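Hutden stairs win by a landing

The lifts at Hutden were meant to be out for a fortnight. They were out for all of September, and in that time the building's staff climbed 3,849 flights between them, according to the sheet taped up by the post room, which people filled in with varying degrees of honesty.

The target was 2,000. It was set by Niamh Ó Néill, who works on the ground floor.

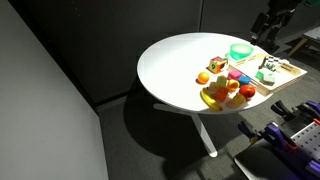 Workplace and Facilities Team

Top of the table was Tyson Lapointe of Accounts, with 544 flights. Tyson says he kept leaving his glasses on the fourth floor and would like it known that he was not training for anything. His prize is a water bottle and a voucher for the canteen, to which he must now walk down.

Eleven people entered no flights at all. Seven of them were on leave. The other four have asked us to point out that they work perfectly well from home.

The lift engineers have fitted a new door motor and a new voice, which announces each floor in the tone of someone breaking bad news. Comments on the voice should go to the facilities inbox. Comments on the old voice, which several of you apparently miss, will be read with sympathy and filed.

The stairs remain open. Early figures suggest they are quiet.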